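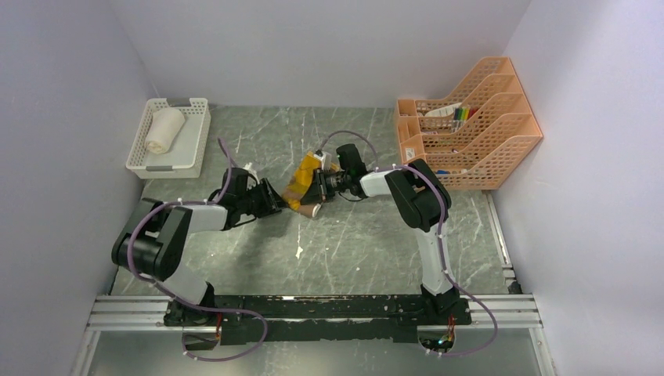
Home Opinion Columns Archive Letters About

My water bill now comes with a comparison. A pale blue bar for me, a green one for "efficient neighbours", and a line of advice from Fluvora telling me to take shorter showers. I have been sent 30 of these. I have yet to meet a person in Wastberg who changed a thing on account of one.

The idea is that we behave better when we know how we measure up. Perhaps some people do. I would like to see it shown by someone who isn't selling the bars. Kaiwen Yin, who writes the council's newsletter, tells me the scheme has been "widely welcomed". I asked by whom and got a link to a page about the scheme.

Who are these neighbours, anyway? Yesenia Quintero lives two doors up from me with three teenagers and a mother who needs a bath every evening. Her June letter said she was using far more than "similar homes". Similar in what way? Floor area, it says in the small print. The house doesn't drink water. The people in it do.

Meanwhile the main under Ritchie Road leaked for 108 days. We all walked round it. Children sailed sticks down it. I rang three times and was thanked for my patience, and then the next letter came, asking if I had thought of turning off the tap while brushing my teeth — I had, as it happens, in childhood.

I don't object to saving water. I object to being given homework by the people with the leaking pipe. A letter is cheap and a trench is dear, and I suspect that explains most of it. If Fluvora wants to print a bar chart, let it print one of its own losses, street by street, and post that through the door. I'd read it.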